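4. Training Load and Age in Regional Wrestling Promotions

4.1 Setting and records

The analysis in this section draws on the match and medical records of two regional wrestling promotions, Budico and Sutherland. Both run weekly cards in small halls and a monthly show in Jilville. Each promotion keeps a ring log that lists the wrestlers in every match, the match length, and any treatment given afterward. The logs were closed for the purposes of this study on 2020-07-31, and entries made after that point were not used.

The combined logs hold 2,614 match entries for 96 wrestlers. An entry stands for one wrestler in one match, so a singles match produces two entries and a tag match produces four. Battle royals were left out. In those matches the time a wrestler spends in the ring varies widely, and neither promotion recorded the time of each elimination in a consistent way.

Age was taken from the registration form that each wrestler completes on joining. Ring experience was taken from the same form and counts years since the first paid match. The two measures are closely linked, but they are not the same. Several wrestlers in the sample entered the business late after careers in amateur wrestling or football, and their bodies carried wear that the ring logs do not show.

4.2 Interviews

Written records say little about how wrestlers adjust their work as they grow older. For that reason, the records were supported by interviews with wrestlers from both promotions. The interviews took place in public venues in Jilville, were held one at a time, and followed the topic guide developed in the earlier Clandine study of independent performers. Promoters were not told which wrestlers had taken part. Notes were coded by two readers working apart, and differences were settled by discussion.
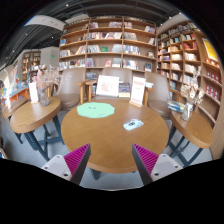
Figure 4. Bookstore café with a round table and upright sign cards.

Do older wrestlers work shorter matches than younger ones?

Older wrestlers in both promotions spent less time in the ring per match, but the gap was largest in singles matches and nearly vanished in tag matches, where partners could share the work.

This pattern agrees with what the wrestlers themselves reported. Those over forty described tag matches as the form in which they could still meet the pace that crowds expect. Several said that they had asked to be moved to tag teams, while others said that the promoter had made the change without asking them. The logs do not record who requested a change in match type, and the two cases cannot be separated here.

4.3 Change in style

A second finding concerns the kind of moves used. Wrestlers with long experience reported giving up dives and top-rope moves well before they reduced their number of bookings. In their place they used holds, strikes, and longer exchanges with the crowd. Younger wrestlers often spoke of this slower style with respect, although few wished to adopt it early. One view came up often in both groups - that a wrestler is judged first on build and only later on skill, and that the loss of visible muscle costs bookings sooner than the loss of speed.

Treatment entries followed a less simple course. Shoulder and neck complaints were more common among older wrestlers, as expected. Ankle and wrist injuries were more common among the youngest, and most of these came from matches with at least one move from the top rope. Knee complaints were spread across all ages. Sutherland employs a trainer at every card, while Budico calls on one only for the monthly show, so treatment counts should be compared within each promotion and not between them.

4.4 Limits of the data

Three limits should be kept in mind. Wrestlers who retire because of injury leave the logs, which means that the older group is made up of those whose bodies held up best. The forms rely on the wrestler's own word, and some performers give a younger age for professional reasons. Finally, training outside the ring was not recorded by either promotion. Weight training in particular was described as heavy by wrestlers of every age, and its effect on the treatment figures is unknown.

Section 5 takes up the question of rest periods between cards and sets out the method used to compare wrestlers who returned within a week of treatment with those who stayed out longer.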